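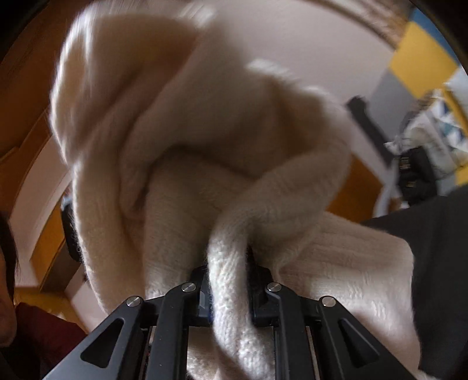 July 17, 2020

I know, I know, who writes about sweaters in the middle of summer? But I finally got to the big knits this week, the ones that have been sitting in a heap on the spare bed since the spring, and I have thoughts!

My rule for years was hangers for everything. Then my friend Nandini Gounder came over, opened my closet, and made the face of a woman looking at a car accident. All my cardigans had those sad little points at the shoulders (you know the ones). She sat me down with a cup of tea and taught me to fold, and I've been a folder ever since.

Anything cream or white gets washed before it goes away, even if it looks clean, and then dried flat on a towel, turned over once. I use 15 minutes of soaking in cool water and I never, ever wring. Ribbed knits stretch if you so much as look at them, so I scoop the whole thing up from underneath like a sleepy cat.

For folding, lay it face down, bring the sleeves in across the back, then fold up from the hem, loosely, in three. Heaviest at the bottom of the drawer. Mine holds 16 if I'm stern with myself, and I am rarely stern.

The fuzzy ones I leave alone. I used to go after them with a sweater comb, and I once combed a hole right through an elbow. They'll come out again in November, fuzz and all, and I still have the scarves to do.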